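Pryor bench notebook, February
Dye lot check, Prunevano teal canvas

Onni cut swatches from both ends of the roll this morning. Warp and weft counts match the card. Shrinkage after one hot wash came out at 2 percent in the warp, none measurable in the weft. Fastness to rubbing is fine dry, marginal wet.

Shade is the open issue. Under the window lamp the two ends read the same; under the overhead tubes the outer end looks grayer. Mercedes wants both lamps on the record, so the swatches stay pinned up until she has read them. Teal shifts with light and distance — a single reading is no use for matching.

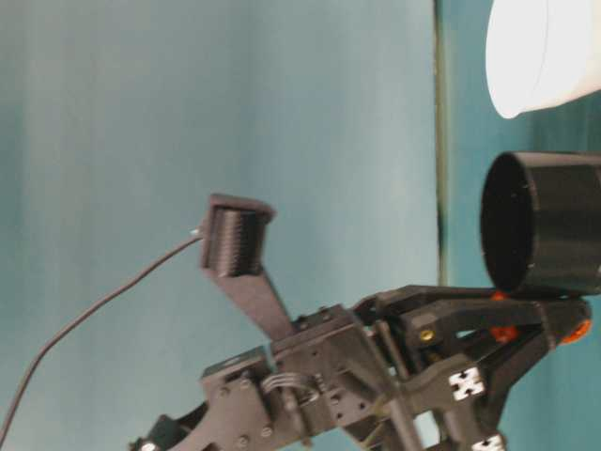
Wash bath 797

Stumer detergent, half dose, soft water. Bath held temperature for 11 minutes, then drifted low. Paora reset the thermostat and reran it. Second run held to the end. Rinse water still faintly blue after two changes, so add a third before the next lot.

To do: order gray scale cards, ask Warrick for the Starkora recipe sheet, label the offcuts.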